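4. Setting Up Your Listening Library

By now the Banex player is out of its box and talking to your network. If it isn't, go back to section 3, which is shorter than this one and has fewer opinions. This section covers moving your albums onto the player, fixing the names, and getting a record to play from start to finish with no surprises in the middle.

Before you start

You will need the Pekatier ripping program (version 2 or later), a disc drive, and your CDs. You will also need more patience than you think. The collection used to test this guide ran to 344 albums, 26 of which were by the same man with an acoustic guitar.

CAUTION: Do not sell or give away your discs until you have finished step 9. People do this. They write to us afterward.

4.1 Copying your albums

1. Open Pekatier and choose New Library. Give it a name you can live with. It can't be changed later, and "test" looks sad on a big screen.

2. Under Format, pick Lossless. The smaller formats sound fine in a car, and you may use them if the car is where you do your listening.

3. Insert a disc and wait for the track list to appear. If you get two or more matches, choose the one with the right number of tracks. The Japanese edition with the extra demo will always be listed first.

4. Press Copy. When the drawer opens, put in the next disc.

NOTE: Hidden tracks, the kind that begin after several minutes of silence at the end of the last song, come across as one very long file. Leave them alone for now. Section 4.3 deals with them, and with the people who thought they were a good idea.

4.2 Fixing the names

The player sorts by whatever the file says, and what the file says was typed in by a stranger years ago. Expect to find one band living under three spellings.

5. In the Artist view, look for neighbors that ought to be the same person. Select them all and choose Merge. The player keeps the first spelling you clicked, so click the good one first.

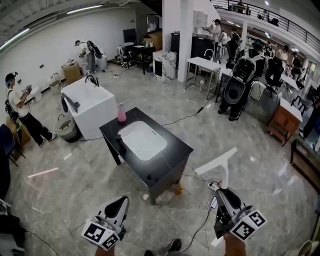 6. Check accents. Meléndez and Melendez are two separate artists as far as the player is concerned, and it will shuffle them as if they had never met. Merge them as in step 5.

7. Decide what to do with side projects. You can file them under their own name or under the parent band, using the Also Known As box. Either works. Switching back and forth does not, and the player will not stop you.

8. Set the Genre field, or clear it. We suggest clearing it. The sample library came back with four kinds of "alternative" and a folk record marked "Other," and nobody's listening improved after we sorted them out.

CAUTION: Merge can be undone only until you close the program. Leave the program open while you check your work.

4.3 Playback

9. Pick an album whose songs run together and play it straight through. If you hear a tiny gap between tracks, go to Settings, then Playback, and turn on Gapless. It is off by default – we have asked why.

10. For hidden tracks, open the long file, choose Split at Silence, and set the limit to 26 seconds. Anything shorter will start chopping up the slow songs.

11. Turn Smart Shuffle off, unless you enjoy hearing the Christmas single in March.

NOTE: Volume Leveling makes quiet albums louder and loud albums quieter. Use the Album setting. The Track setting treats the hushed piano interlude and the six-minute closer as equals, which would upset the person who wrote them.

If something goes wrong

The screen shows Error 916: the player can see the library but can't read it. Turn the player off, count to ten, and turn it on again.

Cover art is wrong: press and hold the cover, then choose Replace. Greatest-hits covers have a way of spreading to every other record by the same artist. Grikinel, the cover art service, fills its gaps with guesses, and you can switch it off under Settings, then Artwork.

An album has vanished: look under Various Artists. One guest singer on one song is enough to send it there.

Guide revised 14th January by Lemlem Tekleab. Section 5 covers playlists.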